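Tradura Street Simulator: Notes After a Trial Period
Posted Apr 1, 2023

In January the department was granted trial access to Tradura, a simulation service for developers of sidewalk delivery robots. The service is sold by Valtonen, and it supplies city districts in which navigation software may be tested before any machine is placed on a public street. I was asked to evaluate it jointly with my colleague Lamisi Asamoah. The views below are my own and do not represent those of the department.

Our tests were carried out in the district called Plellville, the larger of the 2 included in the basic license. It offers wide sidewalks, curved curbs, marked crossings and a good mixture of building types. We ran 1,867 short trips there, most of them ending at or near a junction.
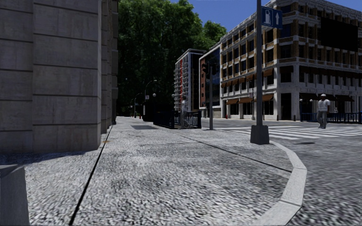
Plellville, the corner with the fuel station sign, at sidewalk level.

The surfaces deserve first mention. Paving in Plellville has a visible grain, with seams between slabs and worn areas of a different tone. Our curb detection module had been tuned on much cleaner material, and it reported false edges along the seams on many of the early trips. Ms. Asamoah corrected the thresholds over several afternoons. The fault would have appeared sooner or later on a real sidewalk, and the license fee is modest by comparison.

Lighting is fixed by the hour selected. At the brighter settings the shadows are strong, and a pole can lay a dark band straight across the white stripes of a crossing.
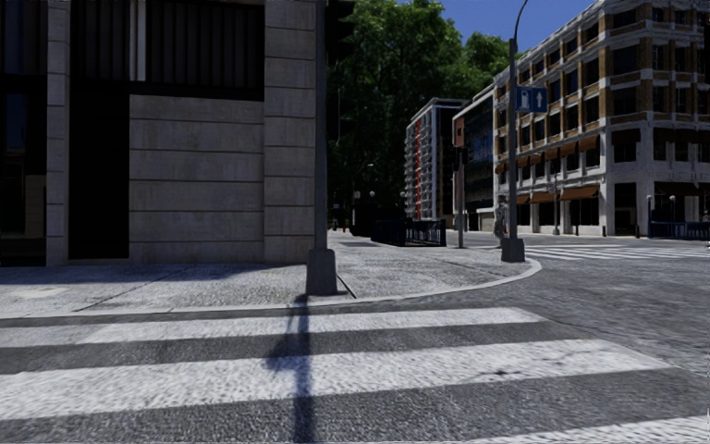
We regard this as useful, although the range of weather in the basic license is narrow. Rain is sold separately, and we did not purchase it.

The documentation is the weakest part of the product. The installation guide is complete, but the section on sensor placement still refers to menu names from an earlier release. Emiliano Ledesma of the support office answered our written questions within 24 hours in every case and sent a corrected page, for which we are grateful.

The principal competing service, Nomness, charges by the hour and limits each account to 500 trips per month. Its pedestrians walk more naturally than those in Tradura – this was the one point on which both of us preferred it. For work concerned chiefly with curbs, crossings and signs, I have recommended that the department take the annual Tradura license. A decision is expected once the budget has been approved, and I shall report separately on the mapping tools, which we have not yet tested.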